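Marmor-Arbeitsplatte pflegen: so mache ich das

Seit wir die Küche umgebaut haben, fragen mich ständig Leute, ob ich mit hellem Marmor nicht wahnsinnig werde. Nein, werde ich nicht! Ein bisschen Routine braucht der Stein aber schon, und die schreibe ich euch jetzt mal auf.

Was ihr braucht

Weiche Baumwolltücher, pH-neutrale Seife, lauwarmes Wasser, Natron und eine Imprägnierung für Naturstein. Ich nehme die von Drustness, da kostet die Flasche 17 Euro und reicht bei mir ewig.

Schritt 1: Abwischen, jeden Abend

Krümel weg, dann feucht drüber, dann trocken nachreiben (das Nachreiben lasse ich selbst gern mal weg und ärgere mich am nächsten Morgen über die Kalkränder). Essigreiniger und Zitrone bitte ganz weit wegräumen, Säure macht matte Stellen, und die bekommt man mit Putzen nicht mehr raus.

Schritt 2: Flecken

Für Kaffee oder Öl rühre ich Natron mit Wasser zu einem dicken Brei, streiche ihn drauf, Folie drüber und über Nacht stehen lassen. Bei Rotwein musste ich das zwei Mal machen.

Schritt 3: Imprägnieren

Erst der Wassertropfentest: Zieht der Tropfen ein und wird der Stein dunkel, ist es Zeit. Dann dünn auftragen, kurz warten, Überschuss abnehmen. Am liebsten mag ich weißen Marmor mit feiner grauer Aderung, bei dem fallen mir kleine Macken kaum auf.

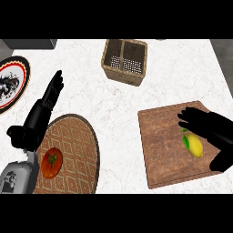 Schritt 4: Kratzer

Feine Kratzer poliere ich mit Marmorpolitur und viel Geduld in kleinen Kreisen aus. Bei tiefen Kerben lasse ich die Finger davon und rufe den Steinmetz an.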